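4. OPEN DAY SET-UP (table demo, two arms)

Applies to the Trelach cell only. For the Droro cart see section 6. Read 4.1 to 4.3 the evening before, rest on the day. Doors open at 10, first group usually in the room five minutes later, so don't leave it.

4.1 Before you start

You need:
- both arms mounted and homed (section 2)
- dark gray mat
- clear tray, basin, desk lamp
- tissues, lots
- food set, see 4.3
- Plirex controller, charged tablet
- printed route card for whoever is talking

Room: visitors stand on the carpet in front of the tape, never between the arms and the table. Desk at the back stays in use during demos, that's fine, the person there is outside the reach circle.

CAUTION: E-stop goes in the hand of the operator, not on the table. Not in a pocket either.

4.2 Powering up

1. Main switch on. Wait for the fan to settle.
2. Controller on. Login screen takes a while, leave it alone. Pressing the button twice starts it over.
3. Load profile 274 (slow, public). Do NOT load 408, that is the lab profile and it runs full speed.
4. Check the speed line on the tablet. Must read "public".
5. Home left arm. Then right arm. Never both together, the elbows can meet over the mat.
6. Open and close each gripper twice with nothing in it. Listen for clicking. Clicking = stop, go to 8.
7. Check cables at both wrists. Slack enough for a full turn, not so slack they drag accross the table.

Note: if the controller shows error 8 after homing, the tablet lost its link. Close the app, open it again. Don't re-home.

4.3 Laying out the food table

The table demo is the busy one. Mixed food, wrappers, shells, different shapes and softness, that's what people stop for. Lay it out the same way for each group as far as you can. Doesn't have to be pretty.

1. Mat flat on the table, square to the front edge. No corners up.
2. Lamp and basin at the left end. Lamp cord clear of the mat.
3. Shopping bag upright at the right side, handles open.
4. Tissues toward the back, where you can reach from the side.
5. Tray of cherry tomatoes on the mat. Leave the tray open.
6. Bun in its plastic bag, near the front.
7. Crayfish shells last. They smell, and they stain.

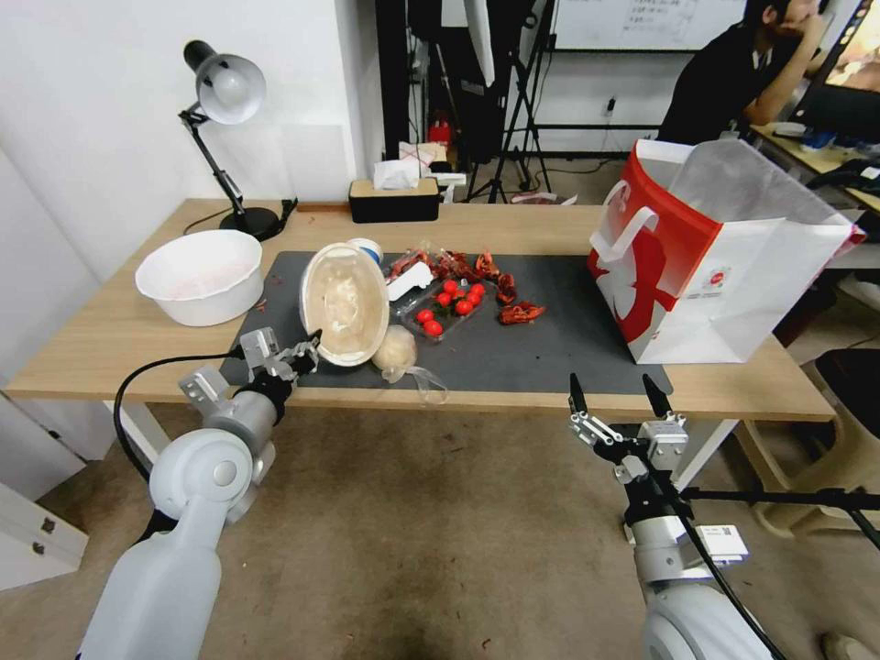

8. Park both arms low at the front before you let anybody in. Grippers open.
9. Walk once around the visitor side and look for anything the arms could snag. Loose plastic is the usual one.
10. Tell the operator "table ready". Operator answers. No answer, no start.

CAUTION: no food from this table gets eaten, before or after. Kids will ask. Say no. There's a snack table in the hallway.

Note: tomatoes split if they were in the fridge overnight, take them out first thing. Split ones go in the trash, juice on the fingertips makes the grip slip.

4.4 Running the demo

Slot is short. Talk first, move second. People can't listen and watch at the same time.

1. Greet. Point out the tape line. Say the word "stop" is for anybody to use, and we mean it.
2. Left arm only, slow reach over the mat and back. No picking yet. Lets them get used to the size of it.
3. Right arm, one pick from the mat. Pick something easy.
4. Put it down again, same spot if possible.
5. Ask for a request from the group. Anything on the mat is OK except the tray with tomatoes still in it, too heavy on one side.
6. Both arms, only if the room is calm.
7. Park. Questions.

Questions you'll get: is it going to drop it (sometimes yes, say so), how much does it cost (hand them the Ondieki leaflet), can I drive it (Friday afternoon session only, sign-up sheet by the door).

If something gets dropped: stop the arm, let go of the controls, THEN reach in. Operator says "clear" before any hand crosses the table edge. Same rule for staff. Same rule if it's only a wrapper.

CAUTION: don't chase a rolling tomato with the gripper. It looks funny and it ends with the fingers pressing into the table top.

4.5 Changing over between groups

Shorter layout for the second half: tomatoes and dried chili peppers. Less mess, and the color carries well to the back row.

1. Stop both arms. Tablet to "hold".
2. Shells, bun and wrappers off the mat. Wipe it. Wipe again where the shells were.
3. Tray back on the mat, top it up if you have spares.
4. Peppers in seperate clumps, near the tray. Don't pile them all in one heap, the gripper takes the lot.
5. Lamp, basin and bag can stay put.
6. Release hold. Long reach with the left arm toward the back of the table, right gripper waiting at the front. Check the elbow clears the tray.

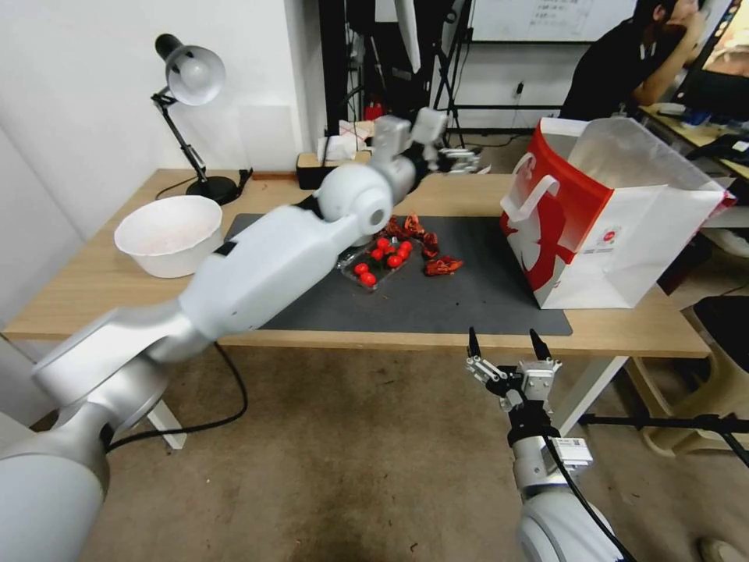 7. If it doesn't clear, slide the tray, don't edit the path. Path edits on open day are not allowed.
8. Gloves on for peppers. Gloves OFF before you touch the tablet or your face.

4.6 Closing down

1. Park, hold, controller off, main switch off. That order.
2. Fingertips: damp cloth, then dry cloth. No solvent.
3. Food waste out of the building the same day. Shells double bagged.
4. Basin rinsed.
5. Write the cycle count in the log. Over 2000 since last service, tag the gripper and tell the lab.
6. Tape line stays down until the end of June.

Spare fingertips are in the drawer under the controller. Spare tablet cable too, if it got put back.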